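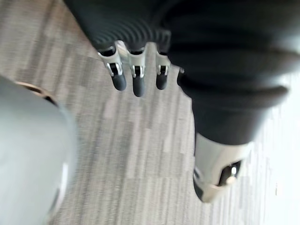

How to Quiet a Squeaky Wood Floor

Posted July 4, 2021

We have lived in our old place on Cullinane Street long enough that I know every noise it makes, and for most of those years I would have told you that a creaky floor was part of the charm. Then we had a baby in the house, and the charm wore off in a single night. There was one board outside the bedroom door that went off like a rusty gate, and I finally got down on my hands and knees and learned how to deal with it. I've done most of the downstairs by now too, so let me walk you through it, and please don't be put off if you've never fixed a floor before. I hadn't either!

A floor squeaks when two pieces of wood (or a piece of wood and a nail) rub against each other as you step down. All you're doing is stopping the rubbing. Sometimes that means filling a gap, sometimes it means pulling a loose board down tight, and sometimes a little powder is plenty.

What you'll need

Masking tape or a bit of chalk
Talcum powder or powdered graphite
An old paintbrush and a soft cloth
A flashlight
Thin wood shims and carpenter's glue
A drill and a few short wood screws
Trim-head screws and matching wood filler, if you have to work from above

Step 1. Find the exact spot

This takes two people if you can manage it. One walks slowly, shifting weight from heel to toe, and the other listens with an ear close to the boards. Mark every squeak with a piece of tape. You will be surprised how far off your guess was – I was sure mine came from the middle of the hall, and it was right up against the door frame.

Wait for a quiet hour if you can, with the dishwasher and the fans off.

Step 2. Try the powder first

Sprinkle talcum powder along the seams near your tape and work it down into the cracks with the paintbrush. Lay a cloth over the spot and walk back and forth on it for a minute or two, then wipe up what's left. Go easy, and wipe well, as powder on a finished floor is very slippery and you don't want anybody skating into the linen closet in their socks. Graphite works nicely too but it's dark, so I keep it for stained boards and stairs where a little smudge won't bother me.

Powder may hold for years or it may hold until the weather turns. Ours lasted from April until the furnace came on in the fall. If you're happy with that, you can stop here and do it again when you need to.

Step 3. Look from underneath

If you have a basement or crawl space with the joists showing, this is by far the nicest way to make a lasting repair, and nothing will show upstairs. Have your helper stand on the squeak while you shine the flashlight along the top of the joist. If you see the subfloor dip and rise, there's your gap.

Put a little glue on a thin shim and slide it in until it's snug. Don't hammer it! A shim that's driven in too hard will lift the floor and give you a new squeak on either side of the old one. (Ask me how I know.) Let the glue dry overnight before anyone walks there.

If the boards are loose from the subfloor and the joist isn't the trouble, run a short screw up through the subfloor and into the underside of the floorboard. Measure the full thickness first and pick a screw at least a quarter inch shorter than that. Have your helper stand on the board while you drive it, so it gets pulled down flat.

Step 4. If you can only work from above

Joists in many houses run 16 inches apart, measured center to center, but older houses wander, so check with a stud finder or drill one tiny test hole in a seam. Drill a pilot hole through the board and drive a trim-head screw down into the joist until the head sits just below the surface. Fill the hole, let it dry, sand it very lightly, and touch it up with a little stain.

Before you drill anything, make sure you know where your pipes and wires run. If you have heat under the floor, leave the drill in its case and call someone who knows the system.

A word about the seasons

Wood shrinks in dry winter air and swells in the summer, and a floor that chatters in January may be silent by June. If yours is like that, try running a humidifier for a few weeks before you fix anything. I still have one small creak by the pantry that comes and goes, and I've decided to leave it alone until the cold weather comes back.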